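How to Book and Ride a Night Train in a Shared Compartment
Updated November 21, 2024

This page covers the overnight train between Zarkmont and Drarnholm, but most of the steps apply to any sleeper where you share a compartment with strangers. The route is 490 kilometers long. A day train does it faster, with one change at Grullcombe. The night train takes the slow line along the river and waits in sidings while freight goes past.

What you need before you start

A passport or national ID card, a payment card, and an email address you can open on your phone without a signal. If you hold a rail pass, have the pass number ready. The pass covers the seat fare only, and you pay for the berth separately.

Step 1. Decide on the class

The train has three kinds of space. Seats recline a little and are fine if you are getting off at Grullcombe. Couchettes are bunks in a shared compartment, six to a room, with a sheet, a pillow and a blanket. Sleepers are proper beds, two to a room, with a sink.

Most people who ask me want the couchette. It costs much less than the sleeper and you can lie flat. If you wake at small noises, pay for the sleeper or take the day train.

Step 2. Book the berth, then the fare

The booking site runs these as two separate searches. Search for the berth first. If you buy the fare first and the couchettes are sold out, you have to ask for the fare back, and refunds go through the ticket office at Zarkmont, not the website.

On the results page, pick "night services" from the drop-down list. The default setting hides them. Choose your train, choose "couchette," and wait for the compartment plan to load. It can take a while. Don't refresh the page or you will lose your place and the berth stays locked until the session times out.

Berths open 8 weeks ahead. Summer and school breaks go first. In the winter you can often book the day before.

Step 3. Choose upper, middle or lower

Lower berths are easy to get in and out of, but everyone sits on them until the beds are made up. If your neighbors want to talk until midnight, they will be doing it on your bed. Middle berths have the least headroom. Upper berths are warm, sometimes too warm, and have a shelf over the corridor that takes a medium bag.

I book the upper. Anyone with bad knees should not, as the ladder is narrow and the rungs are round metal.

The site also asks about women-only compartments. Tick the box before you pick a berth. Changing it afterward cancels the selection.

Step 4. Get a paper copy

The conductor has a scanner, and the scanner works most of the time. Between Grullcombe and the river there is no phone coverage, so if your ticket lives in an app that needs to log in, open it and save the page beforehand. A printed copy takes care of the whole problem. Zarkmont station has a machine that prints from the booking code, to the left of the ticket windows.

Step 5. Eat first, and carry something

There is no dining car. The attendant sells tea, instant coffee and bottled water from the end compartment until the lights go down, cash only. The station hall at Zarkmont has a bakery and a small grocery, and both close before the train leaves if it is running late.

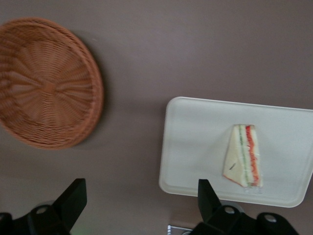

Natnael Wubshet wrote in to say that he no longer buys anything at the station: the grocery was shut on both of his last trips, and he now shops on the avenue near the tram stop, where the stores stay open later and the water is half the price. He also asks people to leave the fried fish at home. Six people, one small window, all night.

I agree about the avenue. Allow an extra twenty minutes if you are walking it with luggage, as the sidewalk is torn up next to the tram tracks.

Step 6. Find your car

The departure board gives the platform but not the order of the cars. For that, look at the diagram in the glass case at the top of the platform stairs. Couchette cars are usually at the front on leaving Zarkmont. Your ticket shows a car number of three digits and then the berth. So "406 / 35" is car 406, berth 35. The first digit of the car number has nothing to do with its position in the train, and car 406 may well sit next to car 411.

The number is on a paper card in the window beside each door. Check it even if the person in front of you seems sure. The train splits at Grullcombe during the night, and the rear part goes to the coast.

If you find yourself in the wrong part after departure, walk forward right away. The connecting doors are locked before the split.

Step 7. Board and settle in

Doors open half an hour before departure. The attendant takes your ticket and keeps it overnight in a folder with numbered pockets. This is normal. You get it back in the morning.

Large bags go under the lower berths. If you have the upper, ask before you slide yours in, and put it with the handle facing out so you can pull it free in the dark. Keep out whatever you will want during the night, in one small bag that stays beside you: phone, charger, toothbrush, wallet, any medication, and earplugs.

Each compartment has two sockets, both near the window and both at lower-berth height. Bring a long cable or a power bank. Charge at home and you can skip the discussion.
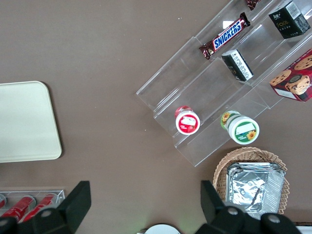
Once the train is moving, agree on a time for making up the beds. The middle berths fold down from the wall, and after that no one can sit upright on the lower ones. In practice it happens soon after the ticket check. The catch for each middle berth is at the window end. Push up, pull the lever toward you, then let the berth come down slowly. Two people make this easier. Hook the safety strap on before anyone climbs in.

Step 8. Lock the door

There are two locks. The lower one can be opened from outside with the attendant's key. The upper one is a swing latch that only works from inside and lets the door open by the width of a hand. Use both. Anyone who goes out to the bathroom at night has to leave them undone, so keep your wallet and passport inside your pillowcase or under your clothes.

The bathroom at the attendant's end is cleaned more often. The water from the tap is not for drinking.

Step 9. The morning

The attendant knocks half an hour before Drarnholm and hands back tickets. If you are getting off earlier, say so when you board and repeat it before you go to sleep. Odette Millet was carried past her stop last year after a change of crew, and the return trip was at her own cost. Set your own alarm as well, on vibrate.

Strip your sheet and leave it folded at the foot of the berth. Arrival is scheduled for just after 7, and delays of an hour are common. I would not book an onward train out of Drarnholm before 9:30 – and if the onward ticket is a separate purchase, later than that.

If the train is delayed or canceled

Ask the attendant for a delay slip before you leave the car. It is a small yellow form with a stamp. The claims desk accepts claims without it, but they take longer. File within 8 days, either at the desk or by mail, and keep a photo of everything you send.

If the night train is canceled before departure, the railway usually offers a seat on the first day train. You can refuse and ask for your money back. The berth fee and the fare were sold separately, so ask for both by name. Mireille Brunet got her fare back in two weeks and had to write a second letter to get the berth fee.

If you would sooner stay in town, the Hotel Vasseur is across the square from Zarkmont station and has a night clerk. Call first when a train has been canceled, as the rooms fill up within the hour.

Fares and timetable changes are posted at the ticket office in October for the following year. I update the steps above once I have made the trip on the new schedule.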